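Rislow moves surface handling work to recorded gripper sessions

Rislow has changed how it prepares handling routines for its automated lines at Skastden, and the change has moved a good part of the work from the programming office to the open floor. Operators who used to load and inspect parts now spend a portion of each shift working with hand-held grippers, recording the motions that the fixed arms will later be trained on.

The program started in July with one bench and has since spread to the rest of the hall. Under the old arrangement, an integrator wrote each pick and place routine from a drawing, tested it on a stopped line and handed it over. A change of part meant another visit. Under the new one, the operator closes the gripper on the part, moves it, sets it down and repeats. Each repetition is stored as one take. A routine needs 60 accepted takes before it goes to the training queue, and 100 if the part has a polished or coated face.

Glossy parts account for most of the extra work. Their reflections give the vision software a second set of fingertips to follow, and early routines for white molded covers stopped short of the surface or pushed too hard against it. Riku Fujimoto, who runs the training queue, said the early takes were too clean. Operators had been approaching every cover straight down and at the same speed. They are now asked to vary the angle and to include light contact with the tips closed, as well as full grasps.

The shift schedule was redrawn to fit. Recording blocks last 60 minutes and are followed by a different task, normally inspection or kitting. Two operators share a station so that one can label while the other records. Labeling is done on the spot, because labels added at the end of the day were found to be wrong too often to keep.

Morena Guerra has worked in the hall for nine years and was among the first to be moved to the new stations. "The gripper is not heavy, but you hold your wrist in one position," she said. "After an hour you want to do something else. The first plan had us on it for half a shift, and we said no to that." She said the part she values is deciding which takes to throw out, a decision that used to sit with the integrator.

Pay was the slower question. The work did not match any existing grade, and operators were recording for several weeks at their old rate. Begoñe Mateos, who negotiated for the floor staff, said the company has agreed to a separate grade with a supplement for those who complete the labeling course. The course takes four days. She said the agreement does not cover what happens when a line has all the routines it needs, and that she expects to raise this at the next review.

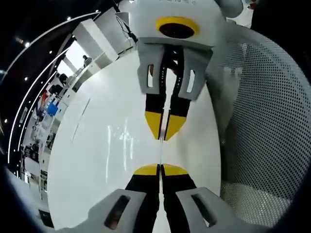 Throughput is measured by accepted takes, not by hours. The hall has a target of 700 accepted takes per station before the first review of the grade, and rejected takes are not counted against the operator. Donal Hanrahan, who manages production, said he had asked for that rule himself after seeing people keep poor takes to protect their numbers.

The takes are processed on software from Tekleab, and the resulting routines run on Rollbridge, the cell controller already in use on the lines. Osamu Aoki, who maintains the controllers, said the routines still go through the same low-speed check as before. A routine that touches the guard or drops a part during the check is returned to the station with a note, and the operators who recorded it are asked to look at the takes first.

The library now holds 2,000 accepted takes. Rislow plans to add narrow connectors and flexible seals next, both of which are loaded by hand at present. No positions have been cut under the program, according to Hanrahan, though two openings for loaders were withdrawn and reposted as recording and inspection jobs.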